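Work and Automation, Unit 4: When the machines learn from the people in the room
Handout for the evening group, revised 15 Sep 2020

Welcome back, all of you, and thank you for the kind notes you sent over the summer. In July we talked about the old packing hall at Dullitz, where the machines stood behind a fence and the people stayed well away from them. This week I'd like us to think about a newer sort of workplace, where people carry the robot's hand about with them and show it how a job is done.

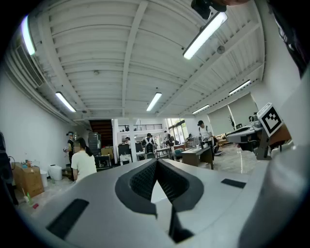

TOPIC 2: SHARING THE FLOOR

Look at how ordinary the room is – desks, monitors, cardboard boxes, a backpack going by. Some of you who worked at Storncombe will remember yellow lines and warning bells, and I do think it matters that there is so much less distance between person and tool in a place like this. It changes who you talk to in the day, and what you feel tired from at the end of it.

Please read Kokkinos, page 122 onwards, before we meet (the library shelf mark is 602, and there are two copies, so do be generous with each other). The chapter follows the Esness warehouse staff as they move from lifting to teaching, and asks whether teaching a machine should be paid as a skill. I lean towards yes, but I have been argued out of firmer opinions than that in this class!

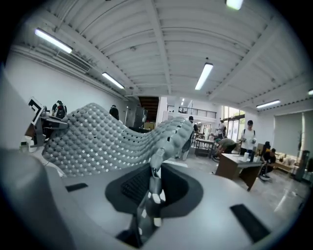 Fig. 2. Gripper with finger and bumped pad, people at work beyond.

For discussion: think of one task you do with your hands and would find hard to put into words. Who ought to own the record of how you do it? Bring a few lines on paper, however rough, and we'll start from those.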